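Unit 7: Stops Caused by Cabling
Bin picking lab, T. Partington

The fault in this unit comes from the Tudik cell. The arm ran 106 picks without trouble, then halted with a joint torque error while reaching for a part at the far left of the bin. The operator cleared the error and pressed resume. The arm moved a short way and halted again. After the second stop Tane Tautahi cut power and found a connector pulled partly out of its socket at the wrist.

The log showed no collision. What it did show was wrist torque climbing over the last 2 reaches to the left. The cable had been tied with the arm in its home pose, so there was not enough slack for a long reach.

Points to note:
Clearing an error does not remove its cause.
Check slack at the farthest reach and at full wrist rotation, in both directions.
Too much slack is also a fault. A loop that hangs low can catch on the gripper or on the bin wall.

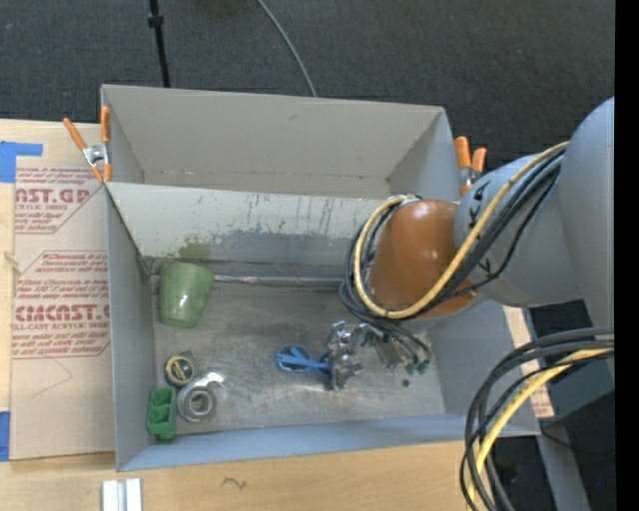
Before restarting after any torque stop, press the emergency stop and follow each cable by hand from base to gripper. Reseat loose connectors with power off. Run the first cycle at reduced speed with one person at the stop button.

Homework: read the McKinnon handout on strain relief and write up the fault in log form, one page. Cable inspection is every 2,000 cycles from now on.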